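Magnetogenetics

Magnetogenetics is a way of switching cells on with magnetic fields, and I've been hooked on it ever since I started this wiki! The idea is that you give a nerve cell a protein that grabs iron, then bring a magnet near it (easier said than done).

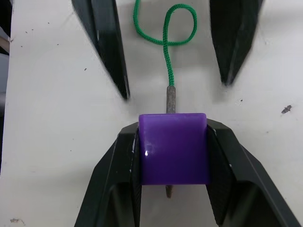
History

My favorite early work is the Drudberg study, which tried 73 dishes of mouse neurons and got a response in fewer than half. A second group at Hedegaard ran about 200 and saw even less, so people still argue over it.
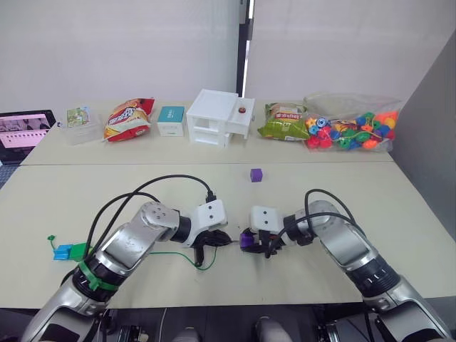

Two arms over a table, one gripper holding a purple object.

Methods

Most labs use a coil and a calcium dye. The Skurkolex protocol calls for 130 pulses per dish, with a rest between sets – I find that slow, but it keeps heating down, and heat alone can set neurons off. 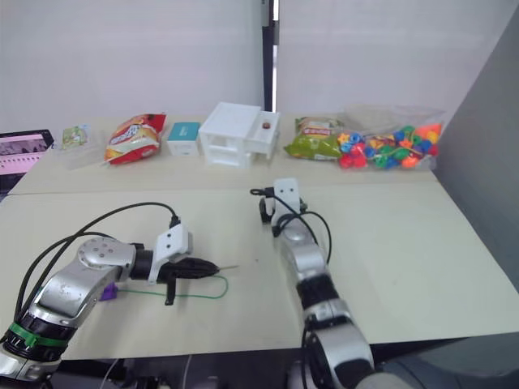 Gripper closed around a tool with a thin silver tip.

See also: Ion channels, Pusik coil

Last edited 10/15/18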